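关于我们

Sana服装设计学校 | 学校概况 | 课程设置 | 入学指南 | 联系我们

Sana是一所教服装设计与制版的职业学校，校舍在老棉纺厂的二层和三层，使用面积1,609平方米。学校开设全日制班和晚间班，目前在校学生174人，其中晚间班的学员多数已经在服装厂、裁缝店或面料公司上班。

学校最早只是一间制版工作室，替周边的女装工厂打样板、做放码。工厂常派年轻工人来跟着学，来的人多了，工作室便把样板间隔出一半，排了课表，后来办下了办学许可，名字沿用至今。制版工作室的业务没有停，现在归在Gila名下，与学校共用裁床和样衣间。

全日制学制两年。第一年学立体裁剪、平面制版、缝制工艺、面料基础和服装画，第二年分女装、男装、针织三个方向。女装方向人数最多，针织方向每届只收一个小班，横机的台数有限，上机时间要提前登记。两个学期之间安排四周工厂实习，实习单位由学校联系，学生也可以自己找，自己找的须在十一月底以前把接收函交到教务处。

晚间班每晚六点半上课，九点下课，按单科收费，可以只修一门。制版基础和缝制工艺每季度开班，电脑制版视报名情况开班。电脑制版课在三层机房上，软件由学校提供，学员不必自带电脑。

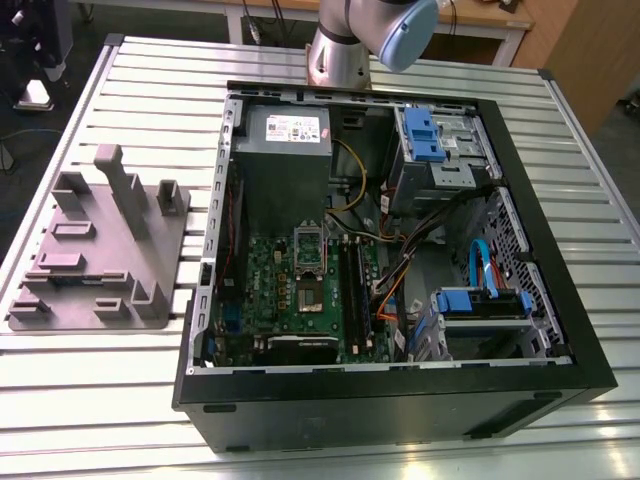
有几位毕业生来信谈过课程。晓棠在信里说，第一年的手工制版画得她直想退学，一条袖窿弧线改了九遍，到厂里做了半年以后才觉得那些遍数没有白费；她同时提出，第二年的成本核算课时太少，报价单她是进厂以后现学的。成本核算从上一学年起增加到每周四课时，并入毕业系列的评分。

毕业系列是第二年下学期的主要内容。每名学生完成五套成衣，从面料采购、样板、样衣到成衣全部自己负责，学校按人发放面料补贴，超出部分自理。作品在每年六月的Kassa毕业展上展出，地点就在校舍一层的旧仓库，场内设200个座位，家长和合作工厂凭邀请函入场，余下的座位当天在门口发放。

学校的面料室收有棉、毛、丝、麻及各类混纺的样卡，按成分和克重排列，学生凭学生证借阅，当天归还。面料室还保存着工作室早年的纸样152套，以女式大衣和连衣裙为主，可以在室内拓印，不外借。

Skandetti是学校的小批量生产项目，由第二年学生和Gila的样衣师傅一起做，每季出一个系列，款式不多，在校门口的小店和两家合作店铺出售。销售收入扣除成本后转入面料补贴。不参加这个项目不影响毕业。

全日制班每年九月入学，四月起接受报名。报名者需提交一份作品集，形式不限，手绘、实物照片、做好的衣服都可以，没有缝纫基础也可以报名。面试当天有一项两小时的操作，材料和工具由学校准备。

晚间班随时登记，满八人开班。参观校舍请提前一天致电教务处，上课时间样衣间不对外开放。

教务处办公时间：上午九点至下午五点，午间十二点至一点休息
地址：老棉纺厂南门进，右手楼梯上二层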